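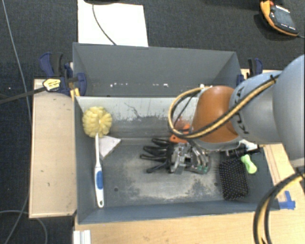
A grey two-compartment bin with a black hairbrush among the loose items in the front.

MEDIA RELEASE - FOR IMMEDIATE USE

Doolan Waste Watch asks Prenusville to show its working on "all-in" household plastics trial

Doolan Waste Watch has called on Prenusville council to hold off signing a five-year contract with Brollex for the collection of small household plastics until residents have been shown where the material goes.

The trial, which began in Doolan in October, invites households to put hairbrushes, combs, coat hangers, broken toys and similar odds and ends into a separate bag for kerbside pickup. Council's leaflet says these items will be "given a new life". The group has read the leaflet, the web page and the agenda papers and cannot find a sentence in any of them that says what the new life is, or where it is being lived.

A hairbrush is a fair test of the claim. Many have a handle of one plastic, a rubber pad, and bristles of nylon, metal or animal hair. Somebody has to pull all that apart, or shred it and sort the bits, and then somebody else has to want to buy the result. We have asked Brollex who does the pulling apart and who does the buying. The reply thanked us for our passion for the planet.

We are in favour of recycling. Most of our members have been rinsing jars since before there was a bin to put them in. What bothers us is a new charge of $20 a household a year, added to the rates notice under "resource recovery", when no recovery rate has been published. A figure for the weight of bags collected has been published. Weight collected is a measure of how much people have thrown out, and the old red-lid bin managed that perfectly well.

The group put 11 written questions to council before the last ordinary meeting. Two were answered. One answer confirmed that bags are picked up on Mondays. The other confirmed that bags should be tied.

Among the questions still waiting:

- What share of the material collected in the trial has been made into another product?
- What is that product, and who bought it?
- How much has gone to landfill, or been burned for energy, and does council count burning as recovery?
- Is any of it being stockpiled, and if so, in what sort of building and for how long?
- What does Brollex pay council, if anything, and what happens if it stops trading during the contract?

The last of these matters a good deal. Soft plastics schemes have stumbled in this country before, and shoppers who had been dutifully saving their bread bags only learned about the stockpiles afterwards. Residents are entitled to ask what is different this time, and "we have learned from the past" will not do as a reply.

The group is also unconvinced by Zundeo, the phone app that goes with the trial. Households scan a tag on the bag and are given points and a picture of a leaf. The leaf grows as more bags are put out. It follows that a family who buys more plastic and discards more plastic will have a bigger leaf than the neighbour who is still using the same comb. We would like to know who thought this was a good idea, and what the app cost. Residents without a smartphone have been told they can take part without one, although the tags are ordered through the app.

Doolan Waste Watch is asking council to do the following before any contract is signed:

- publish an independent audit that follows the trial material to its final buyer or final hole in the ground
- remove the phrase "given a new life" from all printed matter until the audit is done
- make tags available over the counter at the library
- spend part of the proposed charge on a repair and swap day, so that some of these items need not be thrown out at all

If the audit shows the scheme does what the leaflet says, the group will say so publicly and will hand out the leaflets itself. Until then we suggest residents keep using what still works, give away what they can, and read their next rates notice carefully.

The contract is listed for decision at the next ordinary meeting of council, Prenusville Civic Centre, 7 pm. The public gallery is open and questions may be lodged at the door.

ENDS

Contact Doolan Waste Watch | © Doolan Waste Watch, all rights reserved | Back to top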